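Skarlow two-finger gripper: simulation model and camera views

The Skarlow model is a ready-to-load gripper for arm simulation. It comes with collision shapes, joint limits and a sample room, so you can compare it with other grippers before buying hardware. The finger linkages are modeled as separate parts.

The sample room holds a white drawer cabinet and a few small objects to pick up. Load the arm, choose a camera and run the pick script.

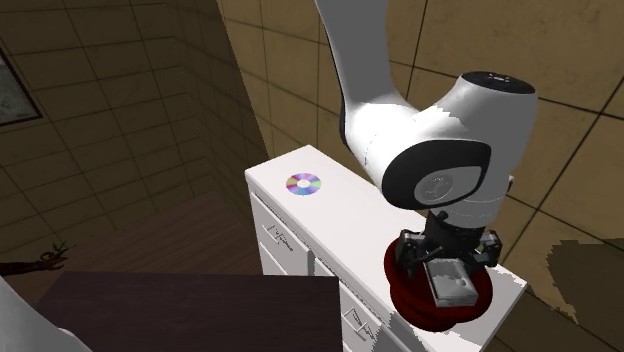
Room camera. Gray block held over the dark red object on the cabinet.

Two views are included. The room camera is the better choice for checking arm reach and elbow clearance. The wrist camera is meant for grasp alignment, and both fingers stay in view while the gripper is open. Shadows are drawn at low resolution by default and have stepped edges in close views. If your detector picks these up as object outlines, raise the shadow setting or turn shadows off.

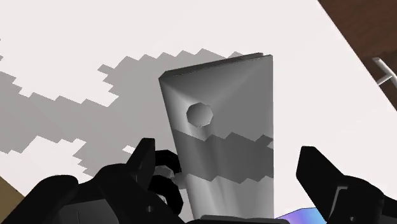

Page last changed: Monday, January 18, 2021 (Alina Surdu)

In the package
Gripper model, open and closed poses
Sample room with objects
Camera settings for both views
Pick script with 7 preset grasps

Settings
Control rate: 200 Hz
Physics substeps: 4
Default grip force limit: 127 (raw units, not newtons)

The Hosus gripper loads in the same room with the same script. Change the tool name in the settings file and restart. Preset grasps do not carry over between the two and have to be taught again.

Questions about the model go to Teodor Vlad. For licenses, write to Corina Căpraru.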